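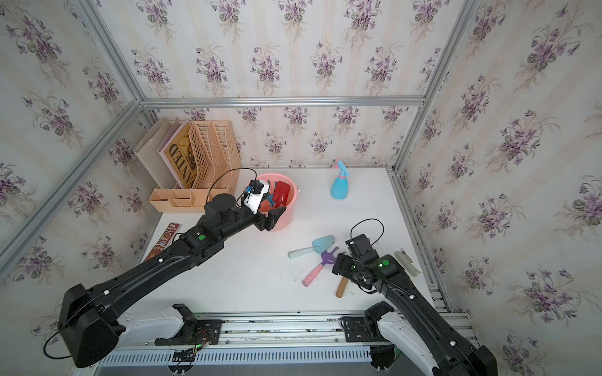 阳台种菜到底省不省钱?

豆角不上架(楼主):
最近老刷到“阳台种菜一年省几千”的帖子,越看越不信。我自己记了账,从买花盆那天算起,土、肥、苗、架子、防虫网,加起来1,326元。收成嘛,小番茄一小盆,生菜吃了几顿,辣椒够炒两回肉。谁真省下钱了,出来报个数,别光晒叶子。

南墙根:
你这是一次性投入,盆能用好多年,哪有全算在头一年的。

豆角不上架:
那土呢?我那袋Pidomley营养土,包装上写着“三年免换”,一个夏天就板结了,浇水从盆边直接流走。三年从哪儿来的?

苦瓜不苦:
板结多半是浇水太勤,掺点珍珠岩能救。我家的土用了四季,每茬拔完摊开晒一晒,拌点腐熟的豆饼,照样长。

Idero老用户:
楼上说的豆饼我试过,招了一屋子小飞虫,家里人差点把盆全扔楼下。四季不换土我持保留意见,茄果类连着种,病害怎么避?

苦瓜不苦:
轮着种啊,番茄后面种葱蒜。我没说连着种番茄。

南墙根:
工具这块最好省。别买什么Drutholm套装,200块一套,里面一半用不上。小盆松土,塑料的就够。
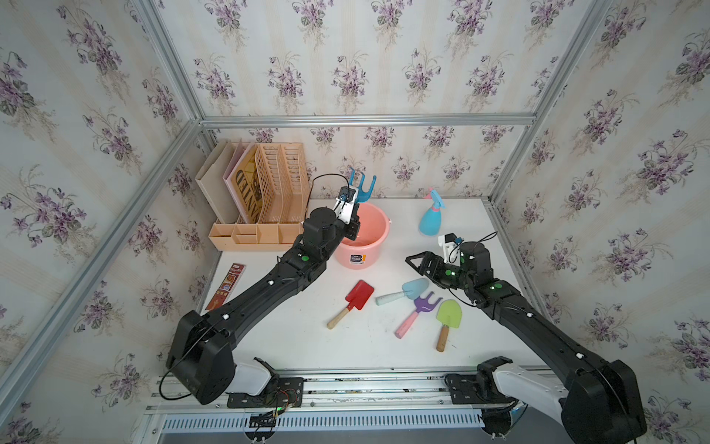

粉色塑料桶,蓝色塑料园艺叉

豆角不上架:
塑料叉松松表土还行,板结的土我不太信它撬得动。套装我也没买,评论区清一色“手感很好”,没一条讲用了一年怎么样。

西晒受害者:
你们都有太阳吧?我家朝西,七月下午往阳台一站人都蔫。有人推荐Sukprasert补光灯,300块,说“等同全日照”。问客服照度多少,回我一个笑脸。

Idero老用户:
别买。西晒夏天缺的是遮阳,40块的遮阳网先挂上。种空心菜、木耳菜,这两样耐热。

Beathag Morrison:
我在苏格兰,夏天凉,生菜从五月吃到九月,确实没怎么买过。不过我没算水费和时间,也不敢说省钱。

南墙根:
凉快地方种生菜当然容易,换到武汉你试试。楼主的账我还是不认,第二年再来报。

豆角不上架:
行,盆按五年摊,土按一年摊,明年秋天我把表贴上来。到时候还亏的话,你别改口说是图个乐。

苦瓜不苦:
本来就有一半是图个乐……小葱除外,小葱真省。

豆角不上架:
小葱我认。超市买菜还送呢。

本站使用Cookie以改善浏览体验,继续访问即表示同意。 接受 | 设置
联系我们 | 版权所有,转载请注明出处 | 返回顶部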